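Notes on Filtering Hand Demonstrations by Contact Timing

September 21, 2024

This entry records the results of the second round of the Julletel study, which concerns the use of first-person recordings of people handling parcels as training material for a picking policy. The first round was described here in June. Readers who have written to ask for the filtering procedure will find it set out below in more detail than the workshop paper allowed.

The question is a narrow one. A person who reaches into a crowded shelf does many things that have no bearing on the pick itself. The free hand steadies an edge, lifts a label, or waits in the air while the other hand does its work. When all of this motion is passed to a policy as if each part were equally worth copying, the policy learns to hover. In the first round, our trained model spent a large share of every attempt with both grippers held open above the target, and a number of attempts ran out of time in that position.

The method we adopted is simple. Each recording is divided into short segments at the moments when either hand begins or ends contact with an object. A segment is then given a weight according to whether the contact at its end leads to a change in the position of a parcel. Segments that lead nowhere are kept at a low weight. We considered discarding them altogether and decided against it, as the policy then had no example of how to withdraw a hand from a tight space.

The full set held 1321 recordings. After we removed those in which the hands left the view for long periods, and those in which contact could not be marked with confidence, 632 remained. All of the contact marks were made by hand. Bent Brynjólfsdóttir prepared the marking guide and reviewed the disputed cases, and her rule that a finger resting on a shelf edge counts as contact with the shelf, and never with the parcel beneath it, settled most of the disagreements between markers.

Training was carried out on the Rekeck bench arms, with the same network and the same schedule as in June. The only change was the weighting. On the shelf test, which uses parcels packed side by side in a low compartment, the weighted policy completed more picks than the unweighted one in 11 of the layouts tried and fewer in two. The time spent hovering fell by up to half. The two layouts in which it did worse both placed the target behind a taller parcel, and we do not yet have a satisfactory account of the reason.
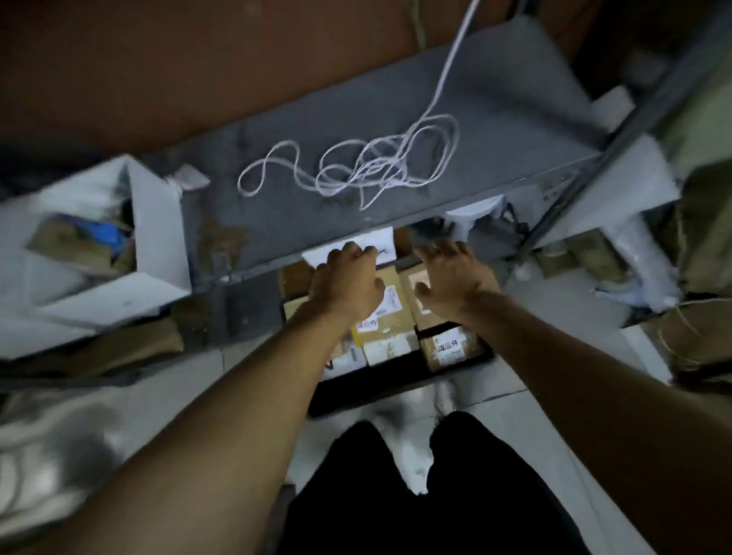 The division of labor between the two hands remains the weakest part of the method. Our weights are set for each segment as a whole, so a useful movement of one hand raises the weight of whatever the other hand happens to be doing at the same time. Separate weights for each hand would be the natural remedy. A trial of this on the smaller Dutow set gave unstable training, with one arm drifting toward the shelf post in several runs, and the matter has been set aside until the loss can be rewritten.

Labels are a second concern. Markers differed on whether touching a loose slip of paper should end a segment. The present guide says that it should, and this produces a great many very short segments in recordings where paper is handled often. Holroyd, our marking tool, now permits neighboring segments to be merged after review, and the next release of the marks will include both the merged and the original versions.

Requests for the marking guide may be sent to the address on the contact page. The weighting code will be posted once the license has been approved by the department.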